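Itwood

Itwood is a small walled town on the hill above the river Dror, best known to visitors for its gate towers and the painted ceiling of the Wool Hall. Drorside, the lower quarter by the water, was a separate village until the two were joined. Most day trippers only see the top half.

History

Began as a toll post on the salt road. Walls went up in stages, the oldest part being the north stretch behind the market, and were patched so often that no two sections match. The town grew rich on dyed cloth, lost most of the trade when the river silted, and then more or less stood still, the main reason so much of it survives. A fire one December took the roofs along Tanner Row. They were rebuilt lower, in brick.

Henk Leemans, a schoolteacher and local historian, wrote the first proper guide to the town and walked visitors round it himself for 30 years. His street plan is still the one printed on the board by the south gate, though two of the lanes have since been renamed.

Sights

The South Gate. Twin towers, open to climb, 70 steps in the left one. Narrow at the top. Good veiw of the river bend, better before noon.

The Wool Hall. Former cloth market, now part museum. The ceiling shows the months of the year, with sheep in nearly all of them. Upstairs rooms cover dyeing and weaving and the river trade. Labels are in two languages, the older ones in one.

St Orrin's. Plain outside. Inside, a carved choir screen and the tomb of the Ķēniņš family, cloth merchants who came from the Baltic and paid for the bell tower.

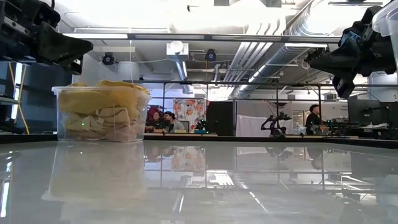

Yellow and beige cloths in a clear container.

The Drorside steps. A steep covered stairway joining the two halves of the town, 247 steps with benches on the landings. Slippery after rain. The dyers' washing stones can be seen at the bottom when the river is low.

Food and drink

The local dish is a flat onion pie eaten cold, sold at the market and in most bakeries. Cafes on the square are pricier than those in Drorside. Broltico, a bitter herb liqueur made in the town, is served after meals and also poured over ice cream — an aquired taste.

Getting there

Nearest railway station is across the river, then bus 2101 to the south gate. Last bus back leaves early in winter, check first. Cars are not allowed inside the walls. Parking at the foot of the hill, shuttle in summer only.

The north wall walk was shut for repairs and reopened in May 2022, apart from the short stretch over the market, which can still only be seen from the street.

See also

Drorside
Salt road
Wool Hall ceiling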